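How to sort a junk drawer in 30 minutes

Pull the drawer all the way out and tip it onto a towel. Throw away dead batteries, dried-up pens and keys that fit no lock you own. Check the takeout menus too — most of mine were years old.

Put what's left into 3 groups: things you use every week, things you use now and then, and things that belong in another room. Carry the last group out before you go on.
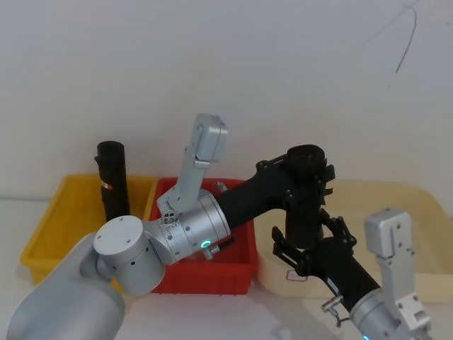
Wipe the drawer and let it dry. Weekly items go at the front, where you can reach them without digging. Small stuff like tacks and rubber bands needs a box with a lid. Leave one corner free for whatever turns up next. I redo mine every March.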